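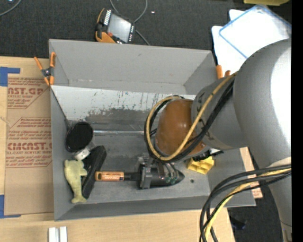 El barco se llamaba Drostville, como la ciudad del armador, y llevaba 2 días sin dar señal cuando me subieron a bordo con una mochila, una caja de conectores y un impermeable que me quedaba enorme. Yo no soy marinera, que quede claro. Yo arreglo enlaces por satélite, y casi siempre los arreglo desde una silla, con café y con calcetines gordos.

Pero era octubre, mi compañero de guardia estaba con fiebre y el jefe me dijo que era subir, reiniciar y bajar. ¡Subir, reiniciar y bajar! Todavía me acuerdo y me entra la risa floja.

Lo primero que aprendí es que en un barco todo el mundo te odia un poquito si no hay internet. El cocinero me puso el plato delante sin mirarme. El primer oficial me preguntó tres veces si yo era «la de Mujić» (Mujić es la empresa, cuatro despachos encima de una tienda de cortinas en el puerto, y sí, soy la de Mujić, no hay otra). Y el capitán, que era un señor altísimo y educadísimo, me enseñó el camarote, me enseñó el chaleco y me dijo que su hija se había examinado de conducir esa mañana y que no sabía si había aprobado.

No me lo dijo como reproche, y fue peor.

La antena estaba arriba del todo, dentro de su cúpula blanca. Se entra por una trampilla en la base, a gatas, y una vez dentro te quedas de rodillas junto al plato, que se mueve solo para compensar el balanceo. O debería. Aquel plato apuntaba al horizonte con una cara de aburrimiento tremenda. Le hablé un rato. Yo les hablo a los equipos, es una manía que tengo desde las prácticas, y no pienso dejarla ahora.

– Vamos a ver, guapa, qué te pasa.

Le pasaba un código, el 1610, que salía en la pantallita del controlador y volvía a salir cada vez que yo lo borraba. En el manual de Rinier, que son los que fabrican el pedestal, los códigos terminaban en el 1600. Busqué en el anexo. Busqué en el anexo del anexo. Luego llamé a la oficina por el teléfono de a bordo de emergencia, que costaba una barbaridad por minuto y sonaba como si hablaras desde dentro de un cubo, y allí tampoco lo habían visto nunca.

– Reinicia – me dijeron.

Reinicié. Seis veces. A la sexta el plato dio media vuelta, muy digno, y se paró de espaldas a mí.

Esa noche no dormí casi nada. El camarote olía a gasóleo y a suavizante, una mezcla que no le recomiendo a nadie, y cada vez que el barco se inclinaba se abría el cajón de la mesilla. Lo cerraba y se abría. Lo cerraba y se abría. A las cuatro de la mañana me senté en la cama con el portátil y me puse a leer el registro del Flullow, que es el programa que guarda lo que hace la antena segundo a segundo, un texto larguísimo y feo que normalmente no lee ni quien lo escribió.

Y el cajón, otra vez.

Me quedé mirándolo. Se abría siempre hacia babor. Miré el registro, volví a mirar el cajón, y me puse el impermeable encima del pijama.

El barco iba escorado. Muy poco, nada que notaras andando, pero siempre hacia el mismo lado, y en el registro el plato llevaba dos días corrigiendo hacia el contrario como quien empuja una puerta que no cierra. Subí con el oficial de guardia, que me alumbraba con la linterna sin preguntarme por el pijama (se lo agradecí mucho), y encontré el sensor de inclinación colgando de un solo tornillo. El otro estaba en el suelo de la cúpula, tan tranquilo, al lado de mi rodilla. Lo había tenido ahí toda la tarde.

Lo apreté. Le di la referencia nueva a mano, con 40 valores que hubo que teclear uno por uno porque el teclado del controlador no dejaba pegar nada, y me equivoqué en el treinta y ocho y tuve que volver a empezar. El oficial, mientras tanto, me contó entera la trama de una serie de abogados. No me acuerdo de cómo se titulaba, pero el socio era el malo.

Cuando por fin el plato se levantó, hizo un ruidito. Uno pequeño, como de nevera. Buscó a un lado, buscó al otro y se quedó quieto – bueno, quieto él, que los que nos movíamos éramos nosotros.

Abajo empezaron a sonar los teléfonos, todos a la vez, por los pasillos, en los camarotes, uno dentro de la cocina. Pasé por el puente a devolver la linterna. El capitán estaba de pie con el suyo en la mano, las gafas subidas a la frente, bajando y bajando mensajes con el pulgar.

– Ha suspendido – me dijo –. Se ha llevado un cono por delante.

Y me sirvió un café.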